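Call for participants: dropped-item study, remote sessions

Sundley Robotics Lab is looking for people to help us work out why our sorting arm keeps losing things. You don't need to know anything about robots. If you can use a mouse and you notice small stuff, we would love to have you!

Some background. Last spring we put a picking program on a real arm at our Britby workshop. It did fine in testing, and then during a long run it began letting go of parts early, over the rim of the tray and sometimes past it. One part landed under a joint and the arm pushed down on it until the safety stop cut in. No one was hurt, the arm was shut down, and the wrist had to be replaced. The log showed the gripper reporting a good hold the whole time. We haven't run that program on the real machine again, and we won't until we understand the fault.

So we moved the whole job into simulation, where we can drop as many parts as we like. We now have 2000 recorded runs, and 1205 of them contain at least one moment where our software and our own staff disagree about what happened. That's where you come in (and it's more fun than it sounds, especially once you start spotting the near misses before they happen). 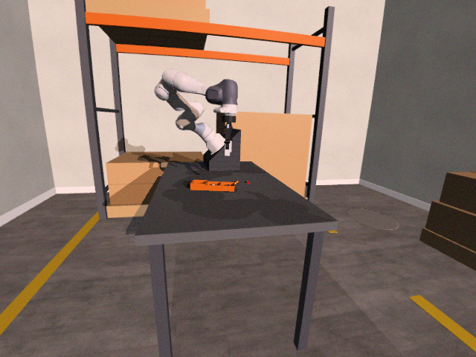
The simulated work cell, with the arm over the table and the orange tray in front.

What you'll do

You'll watch short clips in your web browser and mark the moment you think a part is released, where it ends up, and whether you would have stopped the arm. There is a comment box for anything odd. Please use it! Two of our best leads so far came from comments that began with "this is probably nothing."

Each session takes around 35 minutes, including a practice round. We ask everyone to do three sessions, on different days if you can manage it. All sessions are in July and you choose your own times.

Who can take part

Anyone 18 or over with a laptop or desktop computer and a steady internet connection. Phones and small tablets won't work because the parts are too small to follow. Glasses and contacts are fine. If you have trouble telling red from orange, please tell us when you write, and we'll send you a version with changed colors.

We'd be especially glad to hear from people who have worked on a packing line, in a kitchen, or anywhere else things get dropped and somebody has to decide fast.

You can't take part if you work for Wilten, who built the gripper, or if you were on site during the Britby run.

Pay

$20 per session, paid by gift card or bank transfer within a week. You can quit at any point and still be paid for the sessions you finished.

How to sign up

Write to Ladi Lawal at the Sundley study desk by 2021-06-27 with "Dropped items" in the subject line. Tell us what kind of computer you have and which times of day suit you. You'll get a consent form and a link to the practice clips.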